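Lalenwood Utility Tote, Gray
Item LT-58
Maker: Karaca

Overview
Specifications
Care
Shipping and returns
Reviews

The Lalenwood Utility Tote is an open-top bin with straight, low walls and a flat floor. It is made for sorting and holding small household goods: brushes, sponges, pet toys, hardware, craft supplies, the things that end up loose in a drawer. It sits level on a shelf or workbench and can be lifted with one hand under each short side.

Karaca has made this tote in the same outside dimensions since the line started, so new bins line up with older ones on the same shelf. The color has changed slightly over the years. If you are adding to an older set, expect the new bins to look a little darker until they have had some use. 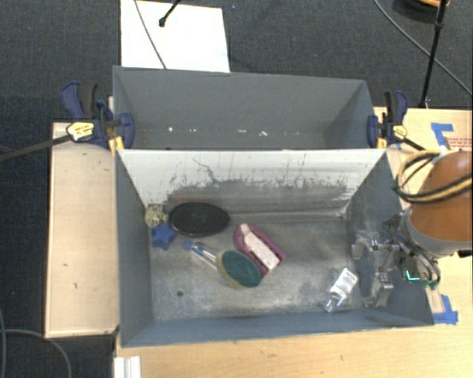 The walls are the same thickness all the way around, with a rolled top edge. Two totes placed side by side along their long edges sit flush, and most customers buy them in pairs for this reason. One holds what still needs to be sorted and the other takes what is done. They also fit end to end on a standard 48 inch shelf.

Empty totes stack. Full totes should not be stacked, as the walls are straight and the upper bin will rest on the contents of the lower one. If you need to stack full bins, order the Eltden lid (sold separately). The lid snaps over the rolled edge and has a shallow recess that keeps the next tote from sliding.

Specifications
Outside length: 22 in.
Outside width: 15 in.
Wall height: 5 in.
Weight, empty: 4 lb.
Load limit: 58 lb. on a flat surface
Color: gray
Lid: not included
Label holder: not included, clips on to either long side

Care
Wash with warm water and dish soap. A soft brush is fine for the corners. Do not use steel wool or scouring powder on the floor of the bin. The surface will pick up scuffs and light scratches with normal use, and these do not affect the load limit. Dry the tote before stacking or it may stick to the one below.

Do not use it for hot ashes, paint thinner or undiluted bleach. The tote is not rated for direct contact with food.

Shipping and returns
Totes ship in cartons of 8. Orders for fewer than 8 are packed by hand at our Sornamar warehouse and take one extra business day. Cartons ordered before 2 p.m. leave the same day. Unused totes can be returned within 58 days for a full refund less shipping. If a tote arrives cracked, send a photo of the crack and the carton label and we will replace it.

The next price change is in November. Orders placed before then are billed at the current price even if they ship later.

Reviews

Tülin Coşkun, 5 stars
Bought a carton for the stockroom in our pet supply store. They fit the shelves and the label clips stay put. The floor scratches easily but it is a stockroom so I don't mind.

Hooman Taheri, 4 stars
Good bin. Wish the lid came with it. The lid costs nearly half what the tote does.

Godfrey Temba, 5 stars
Matches the ones I already had. Color is a bit off but the size is the same.

Related items
Eltden Snap Lid, Gray
Eltden Label Clip
Lalenwood Divider Insert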